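3 min read

Deposit schemes for reusable cups fail on geometry before they fail on price. Birnamow charges a flat deposit on every cup sold at its weekly market, and the return rate is still poor. The usual response is to raise the deposit. I think that is the wrong variable.
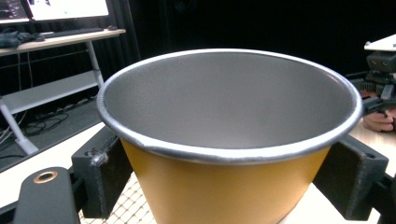
A cup comes back when the return point lies on a path the customer was going to walk anyway. In Rekotness the only return counter is 248 meters from the main exit and closes 30 minutes before the last stall does. A larger deposit does not shorten that walk. It mostly punishes people who leave late.

Accept it, We use cookies to improve your experience. Manage settings
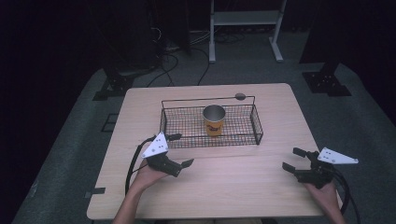

Standardization is the second problem. Each vendor wants its own cup, and each cup then needs its own sorting step. A metal-rimmed cup with a dark red and brown logo on an orange-yellow wall is easy to recognize, but the logo also ties it to one seller. Blank cups in a single size could be returned to any stall. Vendors would lose some advertising, and I consider that an acceptable cost.

Birnamow should fix the deposit for one season, place return bins at every exit, and publish the results per 1000 cups issued.

13 comments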